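4.2 The open afternoon in March

I'll be frank about how this part of the study came about. Junaid Magsi and I had promised our neighbours at Zirkport a look at the cleaning tasks, and I assumed we'd run Gistarel through its usual routine, hand out coffee and be done by four. We had 40 visitors, which was plenty for a corridor that narrow, and they wanted to talk about cloths far more than about the arm!

We began with the wiping task as set out in Section 3. The controller had been trained on 362 clips of people doing ordinary kitchen chores, filmed from head height, and I talked over the top of it while Viktória Somogyi kept an eye on the force readings. Then a retired cook asked why we only ever tested one way of holding a cloth. She showed us four others on a tea towel (I wish I'd written them all down) — and we had names for two of them. So we put the planned talk aside and went back through the clips with the visitors, stopping wherever somebody called out.

What they kept stopping at was the moment between jobs, when a cloth is held in both hands and isn't touching any surface. Our labels had lumped all of that under "idle". Figure 3 gives a typical case, with a blue microfibre cloth held over the sink.

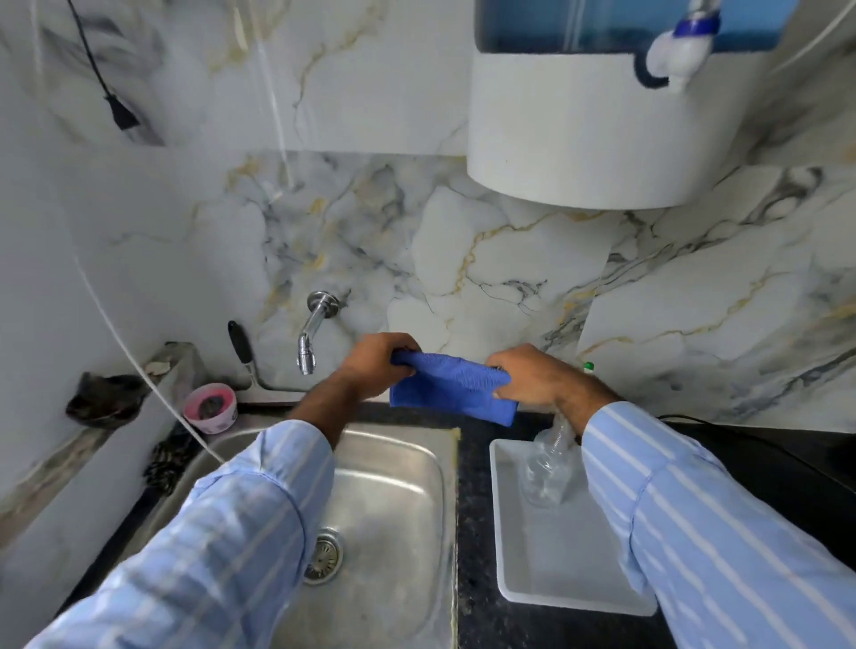 Figure 3. Two-handed hold on a cloth, labelled "idle" in the first version of the set.

Jolán Fekete had argued for splitting that label back when we wrote the scheme, and I'd talked her out of it, so it was a slightly uncomfortable afternoon for me. We've since divided it into "hold", "stretch or wring" and "true idle", and where two labellers can't agree from a single still we leave the clip marked as unsure. The relabelled set is the one used in Section 5.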